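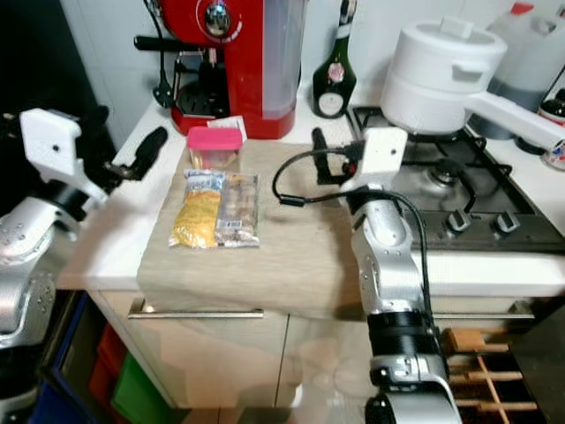 Maris Ellery
Bench technician and keeper of the Witada cell, Weltano

Witada cell, kitchen station: setup and upkeep README
Last changed Sunday, December 11, 2022

Hi! If you've opened this file you're probably about to power up Witada, or you already did and one of the arms is complaining. Either way, welcome. I look after the cell most days and this is the stuff I'd tell you if I were standing next to you. The recordings have their own card in the data folder, so I'm sticking to the machine: the two arms, the grippers, the cables and the counter they work over.

What the cell is

Witada is a two-arm station parked at the counter in the Fukuda kitchen. Each arm ends in a white gripper housing with black fingers, and the software that drives both of them is called Gurum. We're on Gurum 2. If you find a script in the old folder that wants the first version, please don't try to make it work (I lost an afternoon to that and got nothing for it).

It's a real kitchen, with a gas stove on the right and the red espresso machine at the back, and we keep it that way on purpose. That does mean some of the setup is just housekeeping. I know it's dull. Do it anyway.

Before you turn anything on

Check the gas first. Both knobs off, and then the valve under the counter closed too. The right arm spends a lot of its life near that stove, and the white pot on the grate is there for tasks, so it stays empty unless the task sheet tells you otherwise. We never light a burner with the arms powered. Never ever!

Next, the cutting board. Ours sticks out past the front of the countertop, and the height and tilt saved in the station file are for the board sitting like that. If somebody has pushed it back flush with the counter, pull it forward again until the corners meet the pencil ticks on the countertop. Press down on the front with your palm. If it rocks, wipe under it, there's probably a crumb.

Then have a look at what's standing along the wall. The espresso machine has a black handle that sticks out to the left, and that handle is the thing the left arm is most likely to meet on its way to the back of the counter. It's in the Gurum keep-out map as a box with some padding. If you've taken the handle out to make coffee (I'm not judging, I do it too), put it back at the same angle or redo the box. The green bottle and the big jug with the red cap are in the map as plain cylinders, and they get bumped out of place a lot, mostly by us.

The right cable

This gets its own section as it's the part that goes wrong. The black cable leaves the right gripper housing, swings out to the left in an open loop over the board, and comes back down along the side of the arm. That loop looks sloppy and everybody wants to tidy it up. Please leave it alone! The wrist needs the slack to turn all the way over. I clipped it close once, it looked gorgeous, and the plug pulled halfway out on the first big rotation.

To set it after you've had the housing off:

Turn the wrist by hand to the middle of its range, with the motors released.
Plug in at the housing and lay the cable along the arm from the bottom up, leaving the loop for last.
The free length of the loop should be 415 mm, plug to first clip.
Snug the clips until the cable can't slide, then stop. You shouldn't see the jacket pinch.
Roll the wrist slowly to both ends and watch the plug the whole time.

If the loop brushes the board when the gripper is low, you've got too much slack. If it goes straight and tight at either end of the roll, too little. When it's right it sort of breathes in and out as the wrist turns, you'll know it when you see it.

Fingers

I pull the fingers every 300 hours of run time, which Gurum keeps for you on its status page. Back the screws out evenly, wipe the seat with a dry cloth, look for cracks near the root of the finger, and put them back with the short wrench. The long wrench is how we strip threads around here.

After a finger swap, run the close-and-open check with nothing in the grip, then try it on something light. I like snack packets for this. We usually have a couple of the clear plastic ones lying on the board, and they're a mean little test: they crinkle, they slide and the contents shift when you squeeze. If the packet lifts by one edge and hangs crooked, the fingertips probably aren't meeting square. Loosen, reseat, try again. The small food container with the pink lid is my second test, the sides are stiffer so you can hear a bad grip before you see it.

Grip force for packets is set to 115 in the station file. It's a Gurum unit and doesn't match newtons, so don't go comparing it with the scale in the drawer.

Homing and lining up the two arms

Home the left arm first, then the right. If you do them together they'll usually be fine, but both like to swing over the board and I've seen them get closer than I enjoy.

Once both are home, bring them to the meet pose with the jog keys and check the gap between the fingertips with the feeler block. Too wide or too narrow and you nudge the offset for the right arm only. I've left the left arm as the reference since the day it was bolted in and every saved pose assumes it. When the gap is good, save, power down, power up, and check it once more. I used to skip the second check. Three times out of four it's a waste of your time and then there's the other time.

Cleaning

Grease from the stove side ends up on everything. Wipe the housings and the silver parts of the arms with a cloth that's barely damp, go easy at the black joint rings, and don't spray anything straight at them. The tile behind the counter wants a wipe too; shiny smears on it confuse the head camera. The board gets washed by hand, dried standing up, and put back on its ticks.

Things that go wrong

Right gripper drops off the status page in the middle of a move: it's the plug at the housing. Stop, release, reseat, check the loop.

Left arm stops short of the back of the counter with no error: it's honoring the keep-out box around the espresso machine. Somebody probably made the box bigger. Look at the map before you go hunting for a motor fault.

Clicking at the right wrist, only when it's low over the board: I still don't know! It went away after I reseated the clips and came back a week later. If you hear it, write down the wrist angle in the log.

Gurum says "pose stale": the board moved, or the station file thinks it did. Line it up and reload.

Still to do

A proper strain relief on the right side, so we can stop babying that plug. A printed cover for the left cable entry. New labels on the emergency stop box, the old ones have gone blank from cleaning. And I'd love for Gurum to warn us when the clips are due for a look, but for now it's a line in the log, so please fill in the log.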